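Werkstattbuch Greifer, Januar, Eintrag angefangen 13:58

Stand nach dem Vormittag: Der Closholm-Greifer ist schneller, der von Vakulenko ist netter zu den Teilen. Das wussten wir schon vor Weihnachten, jetzt haben wir es mit Zahlen.

Rozália hat über Nacht die Simulation laufen lassen, 424 Griffe pro Greifer, gleiche Startposen, gleicher Regler. Closholm verliert 13 davon, Vakulenko 58. Wer nur diese Zeile liest, bestellt sofort Closholm. Ich bitte darum, noch ein paar Zeilen weiterzulesen – die Bestellung darf Miroslava sowieso nicht ohne den Vergleich am echten Arm unterschreiben.

Von den 58 Fehlgriffen gehen die meisten auf dieselbe Ursache zurück: Die Finger schließen, bevor der Arm steht. Der Regler meldet »Pose erreicht«, sobald die Toleranz einmal berührt wurde, und der Vakulenko glaubt ihm das. Der Closholm ist träger beim Auslösen und profitiert davon, dass er schlecht zuhört. Ein Mensch mit dieser Eigenschaft wäre bei uns längst Abteilungsleiter.

Nigel hat daraufhin vorgeschlagen, eine Wartezeit einzubauen. Das hat er im Herbst beim Kameratrigger auch vorgeschlagen, und die steht da bis heute drin, mit dem Kommentar »vorläufig«. Wir haben uns auf eine richtige Bedingung geeinigt: Gelenkgeschwindigkeiten unter Schwelle, zwei Zyklen hintereinander, dann erst Freigabe. Nigel schreibt es, ich lese gegen. Die Schwelle kommt in die Konfiguration und nicht in den Code. (Nigel, das ist ein Hinweis.)

Reibung: Im Modell haben beide Greifer dieselben Fingerbeläge, weil ich im Dezember den Block kopiert und nie angepasst habe. Mein Fehler. Die Werte von Natálias Zugversuch liegen auf dem Laufwerk im Ordner Prokov, Unterordner »neu«, darin »neu2«. Bitte die aus »neu2« nehmen. Was in »neu« liegt, will keiner mehr erklären können.

Kamera: bleibt vorerst, wo sie ist. Marisa möchte sie ans Handgelenk setzen, damit die Tiefenwerte im Nahbereich besser werden. Spricht einiges dafür, dagegen spricht das Kabel, das sich bei Drehungen um die letzte Achse bisher zuverlässig um alles gewickelt hat, was sich nicht wehren konnte. Sie baut eine Halterung mit Schlaufe, wir probieren es erst am Closholm, der hat das kürzere Gehäuse.

Offen:
– Freigabebedingung einbauen (Nigel)
– Beläge im Modell trennen, Werte aus »neu2« (ich)
– Nachtlauf mit beiden Greifern wiederholen (Rozália)
– Parkenska wegen Ersatzfingern anrufen, die letzte Mail blieb ohne Antwort (Miroslava)
– Kabelschlaufe (Marisa)

Nachtrag, 16:20. Die Anfahrt von oben macht mir mehr Sorgen als das Schließen. Der Planer nimmt gern den steilen Weg mit hängendem Unterarm, kommt damit zügig über den Tisch und hat dann kaum noch Spielraum, wenn neben dem Ziel etwas Höheres steht. Frei im Raum fällt das nicht auf, über einer schwarzen Schale mit dem Schraubstock direkt dahinter schon eher, da wird jede Korrektur nach hinten eine Frage des guten Willens. Ich möchte deshalb vor dem nächsten Nachtlauf den Schraubstock im Planer mit Sicherheitsabstand eintragen und die Anfahrt schräg von vorn als zweite Variante zulassen. Rozália meint, das kostet Rechenzeit. Soll es, nachts ist die Maschine ohnehin allein. Startposen bleiben unverändert, sonst können wir die Zahlen von heute Vormittag gleich mit wegwerfen.
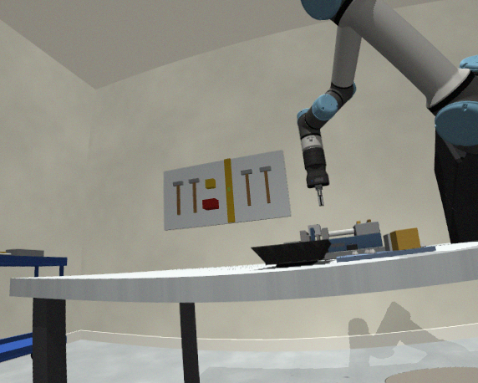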